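Written house rules for a small arm that handles dishes: what to put in?

Posted by Nattawut Onsri, 24 January 2020

Hello all. I am responsible for the table-top robot arm at Tanasarn, where we practice putting one dish into another. Until now our rules are only spoken, and every operator has his own version. In February a second team from Erkemar will start to use the same table, so I was asked to write one page that hangs next to the stop button.

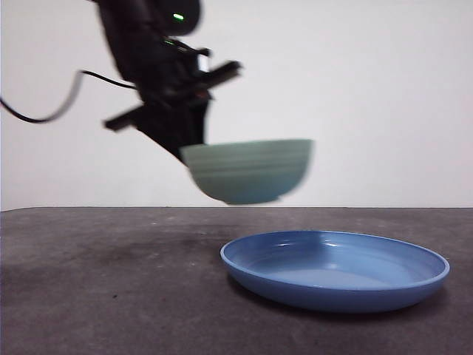 My draft has 6 rules already and I am afraid it becomes too long to read. The rule I am least sure of is about speed. We have one limit for the empty arm and a lower one when something is in the gripper, but people disagree where the lower one should begin and end. Some say only close to the table. I think it must be valid the whole time a piece hangs in the air, like the green bowl up there hanging near the blue plate. Also I do not know if the cable deserves its own rule, because it makes a big loop out to the left of the arm and the new people will want to stand on that side. 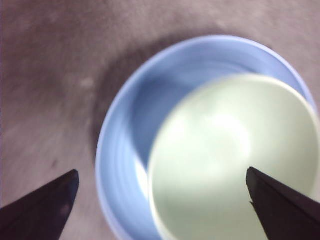 Wrist view, the pale green piece inside the blue one.

For the release I wrote: "Open the fingers only when the piece is supported from below." Is this clear enough for a person who reads it the first time? And has somebody a good sentence for the end of a run?

Thank you for any advice.

ingrid_pl

Your sentence for the release is clear. I would add "then go straight up before any sideways move." With nested dishes the fingertip can be above the inner one, and a sideways move takes it along.

Speed: lower limit from closing the fingers until they are open again. Do not connect it with height, the operators will argue about height forever.

Cable: yes, own rule. At Ingate we put tape on the floor and wrote "No standing on cable side while the arm is enabled." We also look at the loop with the arm at its farthest reach, before the first run and again after lunch.

A house page does not replace the risk assessment. Do that one first, and take the speed numbers from it.

dorm_1743

just get a Plivoson stand and clamp the cable, problem solved

Reply by ingrid_pl

A clamp is fine, but if it is too tight the cable gets pulled at the connector. Leave the slack and check it.

k.weller

For the end of a run we use 2 lines, and they work with new people:

"Remove all dishes. Bring the arm to the start position with nothing in the fingers."
"Look at the wrist view before you press enable again."
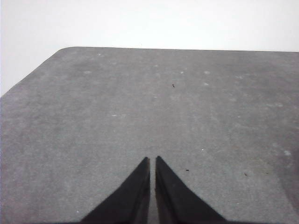

Wrist view, fingers with nothing between them, dishes off the table.

Small dust spots on the table we ignore, but a chip of ceramic must go. I would cut your page to the rules which a person can check with his eyes and keep the others in the manual.

Comment by Nattawut Onsri

Thank you, I take the "fingers closed until open again" text for the speed. The cable gets its own line.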